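**Dastgate tableware swap returns in November**

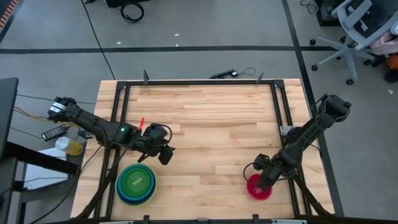 The Dastgate tableware swap will be back at Bastau Hall on the second Wednesday in November, with doors open from 4 p.m. to 8 p.m. Residents can bring clean bowls, plates, cups and serving dishes and take home the same number of pieces.

Last year's swap drew 101 households, and 800 items changed hands. Chipped or cracked pieces will be turned away at the door, as will knives and anything electric.

Entry is free. Parking on Després Street is limited to 49 spaces, and the lot behind the hall will be closed for paving. Leftover dishes go to the town thrift store.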